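Search this site Go

Crayfish boil

A crayfish boil is a big outdoor meal where you cook crayfish in one pot with salt, spice, corn and potatoes, and I've been to more of them than I can count! Mine are in Dritham, every October.

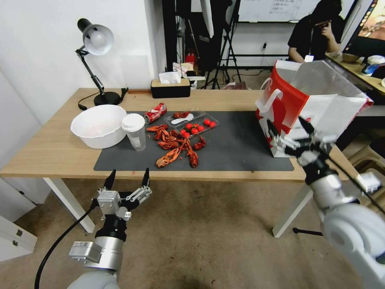 Soak them first, then boil for 3 minutes and let them sit (my friend Vlasta Krajčí swears by dill).
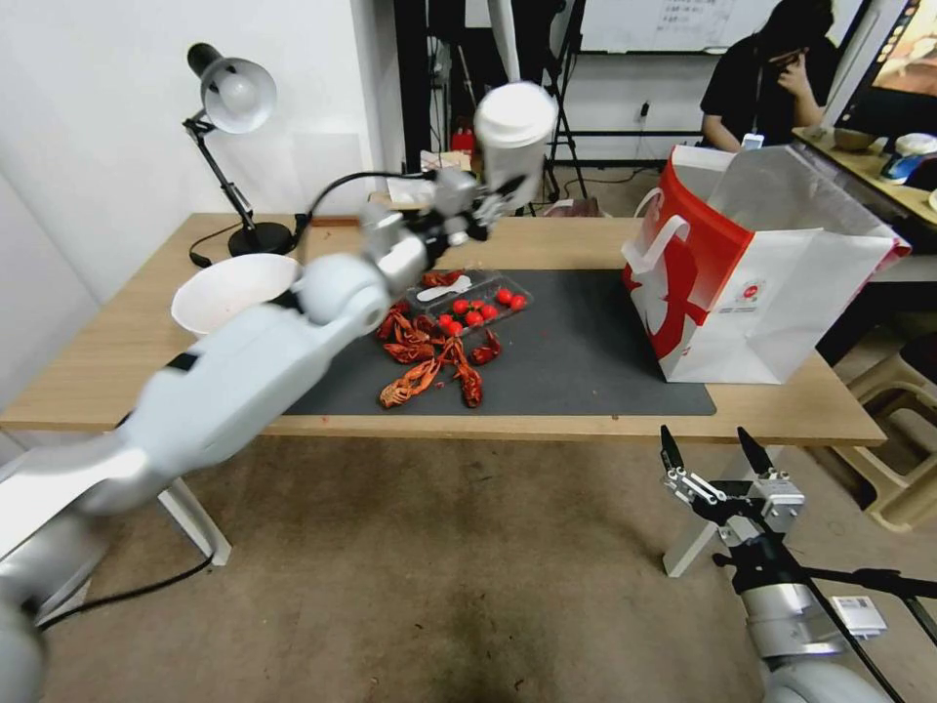 You twist off the tail, peel it and eat. Messy, but so good!
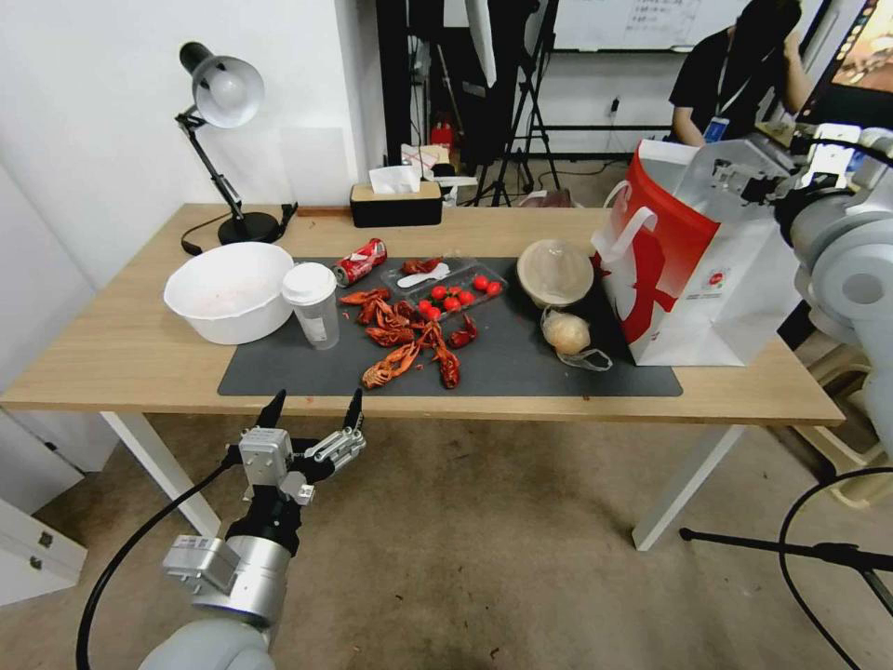
Cooked crayfish on a dark grey mat.

Contact | © Nulluswood | Back to top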